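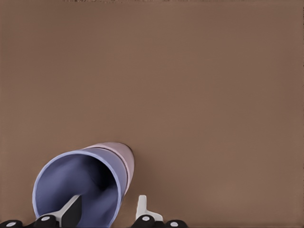
A reader wrote back to last week's posts to say that hard water marks on cups are only a cosmetic problem and I should stop fussing over them. Fair point about the cups. The kettle and the hot water tank are another matter, so I'm going through those today.

We moved out to Busta in June and went from town water to a bore. In town I never gave scale a thought. By the end of the first month the kettle had a grey crust on the bottom and the shower rose was spraying sideways.

The test strips from the hardware shop said very hard. The strips are cheap and easy to read. Dip, wait, hold it against the colour chart. Do it at the kitchen tap and again at the tank outside, as ours gave different colours.

Kettle first. Half white vinegar, half water, bring it to the boil, switch it off and leave it for an hour. Tip it out, rinse, boil plain water twice and throw that away too. Citric acid works as well and smells less. I do it every 3 weeks now.

Tea is the other giveaway. Hard water leaves a film on top that breaks up like thin ice when you move the cup, and it leaves a brown ring. A teaspoon of bicarb on a damp cloth takes the ring off. Don't use steel wool on anything with a glaze.

Shower rose: unscrew it and sit it in a bowl of vinegar overnight. If it won't unscrew, tie a freezer bag of vinegar around it with a rubber band. Check the finish first. Ours is plain chrome and it was fine, but I wouldn't leave a coloured one in for that long.

The hot water tank I didn't do myself. Mtshali Plumbing came out on a Tuesday, drained it and showed me the bucket. It looked like wet gravel. They replaced the anode while they were there. If you're on a bore and your tank rumbles when it heats, get it looked at.

Someone asked about softeners. We had 2 quotes, one for a Kondico unit and one for a Trirer. The Kondico was dearer to buy and used less salt on paper. The Trirer fit in the laundry cupboard and the Kondico didn't, so that settled it.

It's been running for nearly 4 months. Soap lathers properly, towels are softer, and I've cut the washing powder by half. The water feels a bit slippery in the shower and you do get used to it.

We left the kitchen cold tap and the garden on untreated water. The installer recommended that for drinking and for the plants. It does mean the kettle still needs its vinegar.

Salt is the running cost. I'll post what we've spent once I find the receipts.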